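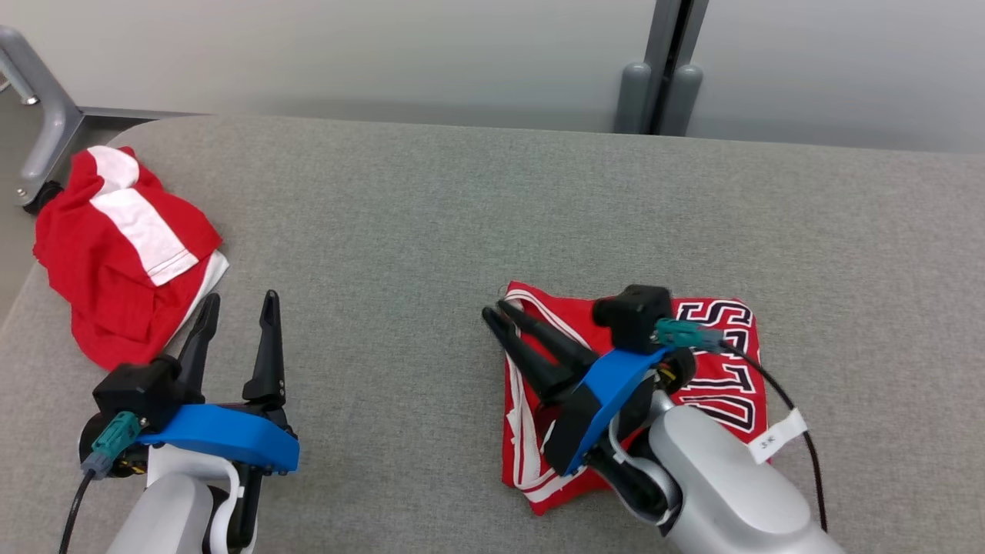
Zarkau sells the Bukon kit as a way to "start collecting on day one," and I have been trying to decide how much of that I believe. The kit is a pair of arms with grippers, leader handles for the operator, a head camera, a camera at each wrist, and the recording software. You drive the arms by hand, the kit saves what the cameras and joints were doing, and you train on the result. We gave it folding, because folding is what everyone promises. The head camera gives a fair idea of what the model has to learn from: the right arm reaches across the folded red garment and covers part of it, and the big dark letters are only partly readable. An operator standing at the table can lean over and look. The model gets what the camera got.

I should say what I compared it with. Our old setup was a pair of secondhand arms and a script that Panagiotis Tzanetos wrote and then had to babysit. It was ugly and it dropped frames. Bukon doesn't drop frames, at least not that I could find, and I went looking. If you have ever thrown out a whole afternoon over bad timestamps, that may be enough to sell you on it. It was nearly enough for me.

What the product page skips is how much of the work happens before anyone presses record. The kit comes with no opinion about how the cloth should start out. The manual says to "vary the initial state," and that's the whole section. Left to ourselves we varied it badly. Mehrangiz Vahidi and I both had habits, and we each kept putting the pieces down the way we liked to pick them up. We ended up writing our own rules for the start: which piece goes where, how it gets crumpled, and both grippers open and well clear of the one you plan to fold first. Zarkau could have printed that on a card.

I do like the blue bands on the grippers. They are easy to find in the head view even when the rest of the gripper is a black lump, and when I skim recordings at high speed that's what my eye follows. Red cloth on a gray padded top helps too, though I'd be careful about taking comfort from it. A model trained on red over gray will have learned red over gray, and I have no idea what it will make of a navy towel.
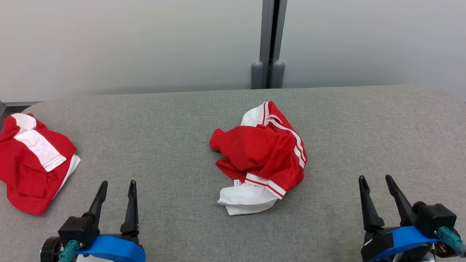 Recording and sorting

We logged 246 episodes and kept fewer than I wanted to. I cut 50 myself. Some were plain mistakes, such as a sleeve pinched together with the layer under it and then dragged across the top. Others were harder to call. The fold came out fine but the operator had fumbled a corner, let go, and gone back for it. Does that belong in the set? The Bukon software offers "good" and "bad" and nothing in between. I wanted a third pile for recoveries, and I had to keep that list in a text file like it was still the old script.

Playback is decent. You get the views side by side and can scrub them together, and the gripper openings are drawn along the bottom. Trimming is poor. You can cut the start and the end, but you can't split an episode, so two good folds with a pause between them stay stuck together.

The wrist views are the best part of the kit and I'll give Zarkau full credit for them. Both fingertips stay in the picture, so you can judge whether the fingers are straddling an edge or only sitting next to it. The weave of the tabletop comes through. So do small things like the stripes in the trim and the white tag, though don't expect to read what's printed on it.

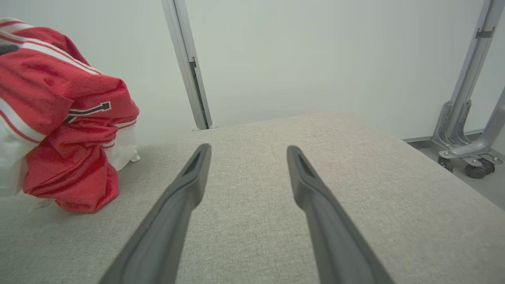

Wrist view: gripper fingers apart over the tabletop, with the red and white garment to the left.

The padded top is not part of the kit. Ours is from Gustano and I'd recommend something like it. On a hard surface the fingertips skate, and new operators get timid and start pinching at air. A bit of give lets you press down and close. Zarkau's own videos show a bare desk, and I suspect their operators have had a lot more practice than yours will.
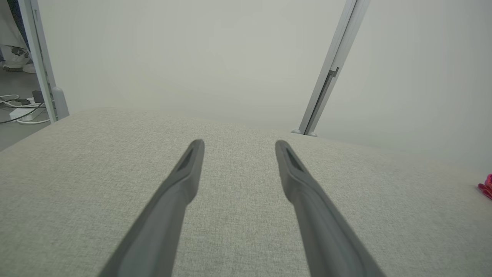

Background clutter is my biggest worry about this data, and the kit does nothing to help with it. There is no crop tool and no mask, and the setup guide never mentions what the wrist cameras can see past the table. They can see plenty. With the gripper open over bare fabric, that view also takes in white and black cables on the floor, a power strip, and somebody's white shoe up in the corner. Maybe a big enough training set washes that out. I've heard it said often and seen it tested much less. Put up screens and tidy the floor first.

Comfort is middling. The leader handles are heavier than they need to be, and after an hour my folds got sloppy in a way I could see on playback. Mehrangiz has smaller hands and found the trigger a long reach. Zarkau sells a shorter one as an extra - I think it should be in the box.

Support has been slow but not useless. I asked about splitting episodes and was told it was planned for November.

Would I buy it again? For the timing and the wrist cameras, probably, if the money were not mine. Urbańczyk has a cheaper rig that I haven't used, and I'd want an afternoon with that one before signing anything. I'd also ignore every sentence on the Zarkau page about how fast you'll have a folding robot. We have a folder of episodes and a first model still in training.

Rating: 3 out of 5

Posted October 26, 2019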